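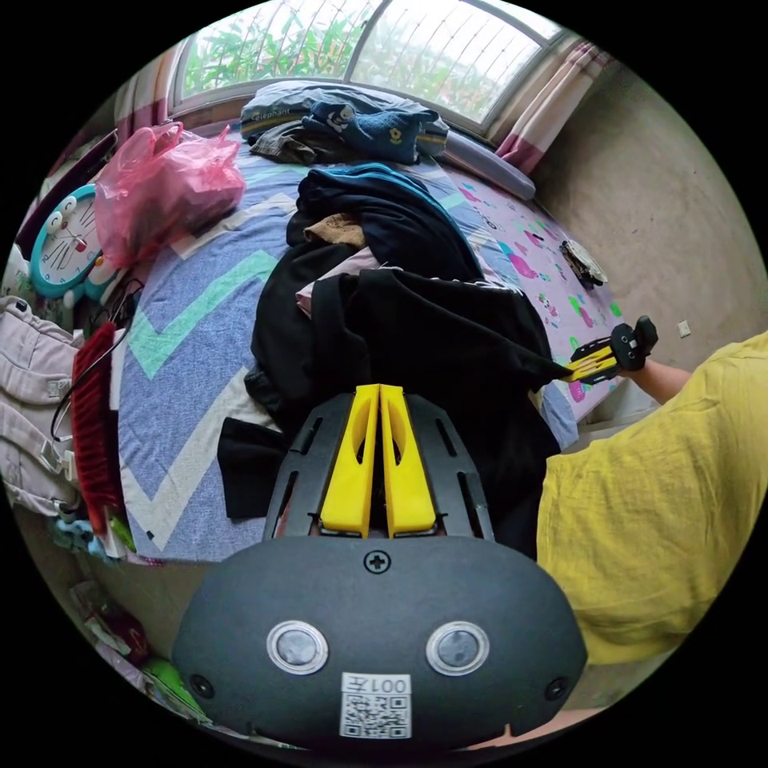 The technician who looks after the hand grippers at Brondov has her desk at the back of the Flurdale workshop, between the charging shelf and a window that does not close well. She has done this work for two years. Before that she repaired sewing machines, and she says the change was smaller than her family believed.

"A gripper is two fingers and a body," she told me. "If the fingers are not equal, everything after it is wrong."

The tools she maintains are held by people and not by an arm. They go out in pairs, one for the left hand and one for the right, and come back after work with clothes and bedding. On the left one of a pair the label has a QR code and the text 001左, where the last sign means left. I asked if the mark is really necessary. She laughed a little. "You will mix them. I have mixed them. Then you calibrate the left with the values of the right and you lose your afternoon."

Her check begins with the yellow fingers. She closes them on a strip of paper and pulls. When the paper slides out on one side, she loosens the black slotted plate, moves it by a very small amount and tightens again. The long opening in each finger must be clean, because threads from knitted things like to collect there. For this she uses a wooden stick. A needle is forbidden on her desk.

After the fingers come the two round windows on the housing. She wipes them with a dry cloth, always from the middle to the outside. "People use their sleeve," she said. "I understand them, they are in a hurry. But a sleeve has dust, and later I see the dust in the recording."

The most common repair is the screw on top of the housing. It works itself loose with long use, and the users do not feel it. In October she wrote a new rule: after 115 cycles of opening and closing in the test stand, the screw is checked by hand. The test stand is a program called Indus, which she does not like very much. It gives a green sign too early, in her opinion, so she waits 5 minutes and runs it again.

I wanted to know what she cannot repair. She thought for some time. A housing that has fallen on a stone floor goes to the supplier, Mwakalinga, even if it looks healthy. "Inside, the sensor can sit crooked. I do not open this part. I had permission to open it once and I regret it."

When I left, she had a new pair on the desk and was cutting fresh strips of paper. The old strips she keeps in a tin, with the date on each of them.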